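Wrist trackers and wet work: what's your written rule?

Forum: Demonstration Capture > Rules and Good Practice
October 2018

tapwater_ted wrote:
We collect household chore demos for a manipulation project (wiping, scrubbing, putting things on top of other things). I have been told to write the one-page rules for anything involving a sink. I've got the existing rules in front of me and they say, in full, "Be careful near water." They were written by someone who has since been promoted.

What I'd like from you all is the actual wording you use. Mainly three things. Does the wearer strap in before or after the faucet gets turned on? Who decides a take is spoiled? And are people allowed to use real cleaning product or just water?

Our setup is marker blocks on both wrists, cabled, plus a head camera. Please don't tell me to go wireless. I have asked. I have a reply saying "noted."

gritstone wrote:
Go wireless.

tapwater_ted wrote:
Noted.

mopandbucket wrote:
We run under the Kirivbridge house rules, which are long and mostly about parking, but the wet section is decent. From memory:

Water is run before the straps go on. Cloth is wrung out over the basin before the straps go on. Faucet stays off during the take unless the faucet is the task. Cables go down the outside of the forearm and never cross the front of the basin. Wearer dries hands to the elbow before anyone unplugs anything.

The last one was added in February and I will let you guess why. Everyone was fine. The connector was not.

Elin Harries wrote:
I wrote most of the wet section mopandbucket is quoting, so thank you for "decent." It's the best review it has had.

One correction. The rule on cables says they hang free to the floor with slack, and a second person checks the slack with the wearer's arms at full stretch. People read "outside of the forearm" and tape the cable down, and then the first time the wearer reaches for the back of the counter the marker block rotates and you have a beautiful recording of a wrist that turns the wrong way. No tape. We say it twice in the document and I'd say it a third time if they let me.

gritstone wrote:
I disagree with most of this, starting with no tape. A loose cable over a wet counter is a worse problem than a block that turns a little. You can fix the block in calibration. You can't calibrate a shock.

Elin Harries wrote:
It's a low voltage sensor lead, gritstone. You can, however, catch it on a drawer handle, which is what people do. And if the block turns halfway through a take, your calibration from the start of the take is no use to you. I have 1696 takes in the archive and the ones I trust least are the taped ones.

gritstone wrote:
Then strap it tighter.

mopandbucket wrote:
Strap it tighter and they take it off after ten minutes and shake their hand at you.

paleblue_op wrote:
Wearer here, as in one of the people with the straps on. May I mention that every rule so far is about the equipment? The equipment is having a lovely time.

Things I would put on the page. Bare forearms, sleeves above the elbow, no exceptions, a damp cuff gets into the strap and stays there all day. Closed shoes if the floor is tile. And please write down how long a wet session can last, because "until the sink is clean" turns out to depend a great deal on the sink.

tapwater_ted wrote:
Good, all three are going in. On sinks: my lead wants us to start with clean ones so the takes are comparable, and dirty them with a measured amount of something. I was leaning toward agreeing, mostly for the pleasure of writing "measured amount of something" in a standard.

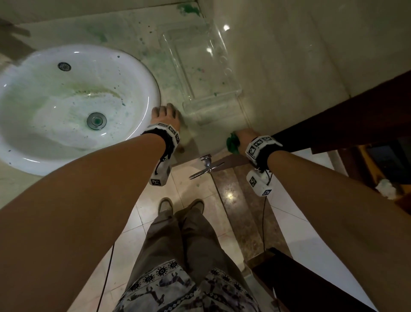
mopandbucket wrote:
Don't agree. The case for real mess is the best thing in our rules and I'll defend it. If you dirty a clean basin with a spoonful of test paste, people put it in the middle, where it's handy, and you end up teaching a robot that dirt lives in the middle. Real residue goes where it likes. Look at the basin there, streaks down the inside, specks crowding the drain, and then the green carries on over the countertop, with little pink and red dots nobody would think to put in a recipe. Whoever has that cloth has to decide where the job stops, and I'd pay more for that decision than for 100 matching takes with paste. Our rule reads "the surface is recorded as found; the state before the first wipe is logged in words." In words, because people who tick "moderate" have ticked "moderate" since the day they were hired.

gritstone wrote:
And how do you compare two takes, if every sink is its own special flower?

mopandbucket wrote:
Badly. I'd still take bad comparisons on real sinks over good ones on a fake.

Elin Harries wrote:
I'm going to annoy both of you. We do both and label them. Prepared surfaces for checking the rig and the wearer, found surfaces for the data people will train on. Roughly one prepared take at the start of each session. If the prepared take is off, nobody goes near the real sink until it's sorted out.

The other thing I'd point to in that view is how the marker blocks hang. With the palm down on the counter and the fingers flat, the printed squares stay in view of the head camera. Close the hand around a cloth and roll the wrist over and you can lose them. So the rule should name a rest pose, palms down, and have the wearer come back to it at the start and end of every take. It takes seconds and it gives the people downstream something to line up against.

paleblue_op wrote:
Seconds, times 300 takes. But fine. It's a rest.

tapwater_ted wrote:
Rest pose is in. What about the bracing hand? Half my wearers lean one hand on the counter while the other one scrubs, and my lead says it's "inactive" and should be tagged as idle.

mopandbucket wrote:
Your lead has never scrubbed a sink. The other hand is holding up the person.

gritstone wrote:
I agree with mopandbucket and I would like that recorded somewhere.

Elin Harries wrote:
Logged in words. We tag it as support. Idle is for hands hanging at the side.

paleblue_op wrote:
Nobody has answered the question about product, by the way.

mopandbucket wrote:
Water and plain dish soap. Nothing sprayed. Spray gets on the printed squares and the film it leaves is shiny, and a shiny marker under a bathroom light is a very small mirror.

gritstone wrote:
We allow sprays. You wipe the markers between takes. It's a cloth, you already have one in your hand.

Elin Harries wrote:
A different cloth, please. A dry one, kept away from the sink. That's a rule too, and yes, I know how it sounds.

tapwater_ted wrote:
Draft is now a page and a half. My lead has asked whether it could be shortened to "Be careful near water and cables." I've said I would put it to the group.

gritstone wrote:
Go wireless and you can cut the last two words.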